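Redia Sidewalk: rendered walkway segmentation set and baseline
Data card and usage notes

Release date: Tuesday, December 15, 2020

Summary

Redia Sidewalk is a set of simulated street-level views with per-pixel labels, made for training and testing the walkable-surface module of small delivery robots. It ships with the training code for one baseline network (Heltton) and the scoring script used for the results below. The release covers 4 map regions and 811 labeled views. It does not contain LIDAR, wheel odometry or pedestrian tracks.

The work addresses a narrow question. A segmentation network trained on rendered sidewalks often splits the ground at the edge of a cast shadow and reports the dark side as a separate surface, or as an obstacle. The planner then steers along the shadow edge or stops. We wanted to know how much of this error goes away if the same camera pose is rendered under more than one sun position and the network is penalized for changing its answer between them.

Contents of the package

views/ holds the rendered color images.
labels/ holds single-channel class maps with the same base names.
pairs/ holds index files that link views sharing a camera pose.
splits/ holds the train, validation and test lists.
heltton/ holds the model definition, the training loop and the default config.
tools/ holds the scorer and the label viewer.

Pair files are plain text, one pair per line, separated by a tab. A view with no partner does not appear in any pair file, but it can still appear in a split list. Do not build pairs from base names. Names were assigned at export and adjacent numbers may come from different poses.

How the views were made

All views were rendered in Brabec, our in-house street simulator. A virtual camera is placed on or next to a walkway, with its heading drawn from a distribution centered on the direction of the walkway. Poses that intersect geometry are rejected. Poses close to street furniture are kept, and a shelter or post may fill a large part of the view. Earlier exports filtered these out, which made the set easier and less useful, given that a robot passes close to such objects on most routes.

Sun azimuth and elevation are sampled separately from the pose. For paired views, the second sun position is redrawn until the shadowed share of the walkway differs from the first by at least 20 percent. Sky is clear in every view. There is no rain, snow, fog or wet ground.

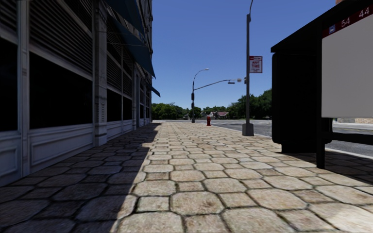

Shadow boundaries on the ground fall into two groups for scoring. A hard boundary is cast by a building or another large solid object and has a clean edge across the paving. A soft boundary comes from tree foliage and is broken up. The renderer writes a shadow mask at export, and boundary pixels are taken from that mask, dilated by a fixed radius set in the scorer config. Masks are used for scoring only. The network never receives them as input.

Paving texture matters more than we expected at the start. Irregular pavers with dark joints give the network many short high-contrast edges close to the camera, and these shrink to near-uniform color with distance. A shadow lowers the joint contrast on one side of its edge. In our first runs the network had learned joint contrast as a cue for walkway, and it lost confidence in shaded paving for that reason. Flat concrete slabs showed the effect to a lesser degree.

Label classes

0 void: pixels outside all classes, and unlabeled far background
1 walkway: paved ground intended for pedestrians, in sun or shade
2 road: asphalt or other vehicle surface
3 curb: the raised strip between walkway and road, including its top face
4 static obstacle: poles, hydrants, shelters, concrete bases, seats
5 building: walls, windows, shutters, awnings
6 vegetation
7 sky

Awnings are labeled as building even where they extend over the walkway. Overhead parts of shelters are labeled as static obstacle. Consumers who need a clearance map should not derive it from these labels, as the class map has no height channel.

Signs are not a separate class. A sign takes the label of whatever it is mounted on. Text on signs comes from the simulator's asset library and was not checked for consistency with any real transit network or parking rule.

Baseline method

Heltton is an encoder-decoder network with a small residual encoder and skip connections at each scale. Training uses a cross-entropy term on every view and a consistency term on paired views. The consistency term is the symmetric KL divergence between the two class distributions at each pixel. Pixels labeled void are masked out. Since pose and geometry are identical within a pair, no warping is required.

Two details affect the result. First, the consistency term is switched on only after the cross-entropy loss has leveled off. With the term active from the first epoch, the network tends to settle on a flat prediction for the near ground. Second, color jitter must be applied with the same parameters to both members of a pair. Independent jitter weakens the signal from the sun change.

The default schedule runs for 400 epochs. The config file in heltton/ is the one used for the reported runs, with the random seed fixed.

Results

On the test split, the paired-sun model made fewer walkway errors in the hard-boundary band than the same network trained with cross-entropy alone. The improvement held in all map regions. Scores on sky, building and vegetation did not change beyond the spread between repeated seeds.

Soft boundaries improved less. Foliage shadows produce small bright patches, and both models label some of these as curb when they fall near the road edge.

Curb remains the weakest class. At a distance it covers few pixels, and a bright curb next to bright paving has little contrast. The consistency term does not help, and in two of the regions it slightly lowered curb recall. We have not found a setting that avoids this. Raising the class weight on curb recovers the recall but adds false curb along shadow edges, which is the error the method was meant to remove.

A gray-world color correction, applied as preprocessing, was tested as a cheaper alternative. It gave no measurable gain at hard boundaries and is left out of the release.

Transfer to real cameras

A limited check was run with footage from the Clestby test route. The footage is not included. Ranking of the two models was the same as in simulation, but absolute scores were lower for both. Most new errors came from wet paving, lens flare and parked bicycles, none of which occur in the rendered set. Treat the simulated scores as a comparison between methods and do not use them to estimate field performance.

Known issues

Thin rails seen against shaded ground can be one pixel narrower in the label than in the image.
Distant roofs visible between trees are sometimes void and sometimes building.
Glass is labeled as the surface it belongs to. Reflections are ignored.
The label viewer does not load pair files with Windows line endings.

Running the scorer

Place predictions in a single directory as single-channel PNG files, with base names matching labels/. Run tools/score with the prediction directory and a split list as arguments. The output is one row per class, followed by the hard-boundary and soft-boundary bands. Missing predictions are counted as void and reported at the end of the log.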